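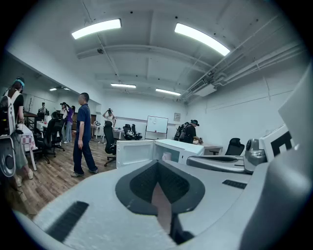

SURNIRBY, August 26, 2023

Elie Hakim wants me to know that he has nothing against meal kits. He says this twice before I have my notebook open, and once more when I ask how much he spent on them last year. The answer is $1,288, all of it to Zendlow, the subscription service that promises dinner on the table in 21 minutes.

"That number is a lie," he says. "Put that in. I timed it in June. Peeling the carrots took half of it."

Hakim used to write menus for Boutros, a lunch place that closed when the lease ran out, and now he teaches an evening cooking class for people who say they can't cook. He thinks the meal kit business has been selling them a problem they didn't have.

"They tell you that you have no time. Then they send you a box with a tiny bag of cumin in it and a card with 6 steps, and every step is really three steps. Who has less time after that? You do."

I put it to him that plenty of people like the boxes. My sister does. She says she eats more vegetables.

"Good for her. Does she still eat them when she cancels?"

I didn't know, so I asked her later. She said sometimes.

Hakim is less convincing on what should replace the kits. His own method is rice, a pot of beans, and whatever is cheap, cooked in one go and eaten over several nights. When I say that sounds dull by the third night he shrugs. "Dinner is allowed to be dull. My mother made lentils and we lived."

Flor Carhuamaca took his class in the spring and was not sold on all of it. She had kept her Zendlow account the whole time and didn't tell him until the last session.

"He talks like everyone has a Sunday afternoon free for beans," she says. "I work Sundays. Some weeks the box is what gets me through, and some weeks it sits in the fridge and I feel bad about it."

She did pick up one habit from the class, which was writing down what she threw away. Mostly it was herbs. She now skips any recipe that calls for fresh dill.

Hakim has heard this kind of thing before and doesn't argue with it much. What bothers him is the advertising, and the claim that the boxes teach people to cook. He had 400 recipe cards saved in a drawer and went through them looking for one that explained how to tell when an onion was done. He says he didn't find it.

"It says five minutes. Five minutes on what stove? My stove or yours?"

I asked whether he would ever sign up again.

"They send me a coupon every month," he says. "I haven't thrown out the last one."

Contact the editor | © 2023 Surnirby | Back to top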